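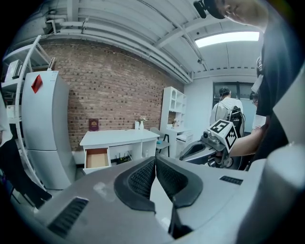
Kestico Home Help > Walls and Ceilings > Brickwork

Exposed brick wall indoors shedding dust: seal it, repoint it, or both?

Asked by Leire Carrasco
2,382 views

I look after a ground-floor workroom with one wall of exposed red-brown brick. The adjoining wall is plastered and painted white and has dark-framed glazing in it. The plaster gives no trouble. The brick does: a fine sandy dust settles along the foot of it, and if you rub a joint with a fingertip, more comes away. The brick faces mark a cloth slightly, much less than the joints.

What I know so far. The wall was plastered until the previous tenants stripped it. It is an internal face of an outside wall, solid, no cavity. I don't know the original mortar, but it is pale and soft and I can scratch it with a key to a depth of a few millimetres. No tide mark at the bottom, no white salts that I can find, and the skirting is sound.

I was going to brush it down and apply two coats of Prestisar Clear, which the shop recommended. A colleague says the joints need raking out and repointing first, and that a sealer over loose mortar is a waste of money. The room is in daily use and people stand close to the wall, so I would like to keep the disruption short. I also don't want a shiny finish.

Specifically: does it need repointing, which sealer, and how long between the two?

Reinhold Kohlhase
Accepted reply

Your colleague is right in part. A sealer binds a surface that is already more or less sound. It penetrates a few millimetres at best, and if the mortar is loose to the same depth you end up with a bound crust sitting on sand, which comes off in flakes.

Test before deciding. Take a stiff nylon brush (not wire, it scores soft brick) and brush one square metre of wall with ordinary hand pressure for a couple of minutes. Vacuum it with a brush head. Then press a strip of masking tape along a joint and pull it off.

If the tape is faintly dusty, the joint is sound and only wants sealing. If it comes away coated with grains, brush again and repeat. If the third strip looks like the first, rake out and repoint that area. Do this low, at mid height and high up. Stripped walls are often damaged in bands where the plaster was knocked off hardest, and you may only have a small area to repoint.

For the repointing, use a lime mortar. Soft pale mortar in a solid wall is very probably lime. A cement mix is harder than the brick and pushes moisture out through the brick faces, which then fail. Rake to twice the height of the joint, vacuum, dampen with a hand sprayer, fill in layers, and brush the face once it has stiffened. I have used Hollmann bagged lime mortar indoors without complaint, though any fine premixed natural hydraulic lime will do.

Wait 28 days before sealing over new lime. Longer if the room is cold.

On the sealer, read the data sheet and look for the words "vapour permeable". Avoid anything sold as a varnish or a wet-look finish. I can't comment on Prestisar Clear, I have not used it. Try whatever you buy on a patch behind furniture and leave it 7 days before judging the colour. Most of them darken red brick a little.

Leonie Buschmann

We just sealed ours. Diluted the first coat, put the second on neat, dust stopped. That was Ostolel matt from the trade counter. A 500 ml tin did a chimney breast and you will need a lot more than that for a whole wall. Mask the white plaster where it meets the brick, it leaves a yellowish line if it runs.

No idea if our joints were lime.

Sieglinde Thiele

Two additions to Reinhold's reply.

Don't dry sweep the floor during any of this. Brick and mortar dust contains silica. Use a vacuum with an M-class filter and wear an FFP3 mask while raking, and keep other people out of the room until the air has cleared. An early start before the room is needed is usually enough for the brushing. Raking out is a job for when the building is shut.

Check the outside as well. If the pointing there is cement, or the gutter above leaks, the inside face will carry on crumbling whatever you put on it. Absence of a tide mark does not rule this out, as rain penetration tends to show higher up.

Comment by Leire Carrasco

Tape test done. Mid height and high up are fine after one brushing. The lowest five courses are still shedding on the third strip, so those will be raked and repointed in lime and the remainder sealed with everything else afterwards. The outside pointing is grey and hard, which I assume is cement. I will start a separate thread on that.

Comment by Finn Rothe

Hard and grey is cement nine times out of ten. Post a close-up of a joint in the new thread, with a ruler against it.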